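Lime pickle, the slow way

Posted in February by Lamden Kitchen Notes

I finally have a lime pickle I'm happy to put on the table! I've been at it for three winters (two of those batches were so bitter I couldn't finish a teaspoon) and this one has gone with everything from dal to cheese on toast. It's sharp and salty with a good slow heat, and the peel goes lovely and soft if you leave it alone for long enough.

The limes came from Eltari, the little greengrocer by the bus station, where they had a crate of thin-skinned ones going cheap on Thursday. Thin skins matter a lot here. The thick, knobbly sort stay chewy for ages and I think that's where most of my bitterness came from. I bought 20, used 13 for the pickle and the rest have gone into drinks and a very nice rice.

Wash the limes, dry them really well with a clean tea towel and leave them on the side for an hour or so to make sure. Cut each one into eight, flick out any pips you can see, and tip the lot into a big bowl with all the juice from the board. Add four tablespoons of salt and 2 teaspoons of turmeric and get your hands in (gloves if you mind yellow fingers, I don't). Pack it into a clean, dry jar, put the lid on and stand it somewhere sunny. Give it a shake every morning.

Mine had three weeks on the windowsill. You'll see the peel turn from bright green to a sort of khaki brown, and the juice goes thick and syrupy. It smells amazing by then!
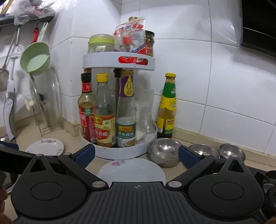 Spicing it up

Toast a tablespoon of mustard seeds and a teaspoon of fenugreek seeds in a dry pan over a low heat. Watch the fenugreek, it goes from nutty to burnt in no time and there's no rescuing it. Let them cool and grind them fairly coarse. I used my old Tekin grinder, which is loud enough to bring the neighbours round but still does a lovely job.

Now warm a teacup of mustard oil until it just starts to smoke, take it off the heat and let it cool down until it's only warm. Stir in the ground spices, two tablespoons of chilli powder and a good pinch of asafoetida, then pour the whole lot over the limes and mix with a dry spoon. It'll look far too oily at first. Leave it a day and it settles.

I filled one of my tall Nuveo jars and had enough left over for a little one, 369 grams on the scales, which is off to my sister's with strict orders to wait another week before opening it. She won't.

Keep it in the fridge once it's spiced and always use a dry spoon. Next up I want to try the same thing with lemons and a bit of jaggery, so if you've made a sweet one do leave me a comment and tell me how much sugar you used!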